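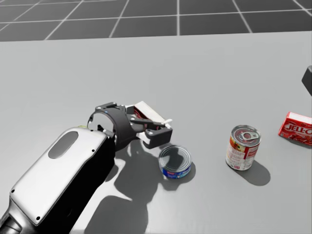 A robot arm over a pale grey tabletop, computer rendering.

Ruvus Press Opens Sign-Ups for "Reko," the Study Guide for People Who Did the Reading

PROVO, 22 August 2019 - Ruvus Press today opened sign-ups for the companion guide to Reko, Huệ Hầu's 637-page novel about two sisters, a ferry and a very long lawsuit. The guide runs to 70 pages and goes on sale in October.

Chapter summaries are included, as custom demands, though the one for chapter 30 reads in full: "They argue about the boat again." Readers will also find a family tree, a map of the harbor and 100 discussion questions, several of which the author has declined to answer.
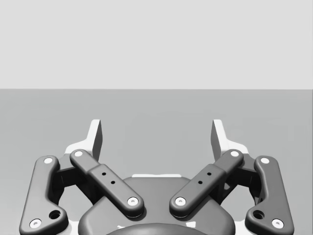 "I was asked to approve the list of themes," said Hầu. "I had no idea there were so many. I would have charged more for the book."

Book clubs that order early get a bookmark and a pronunciation sheet for the Chu family, including the uncle whose name changes spelling halfway through. Ruvus calls this a motif. The first printing called it an error.

Teachers may request a desk copy from the Ruvus Press office in Provo. Please include the name of your school and the grade you teach.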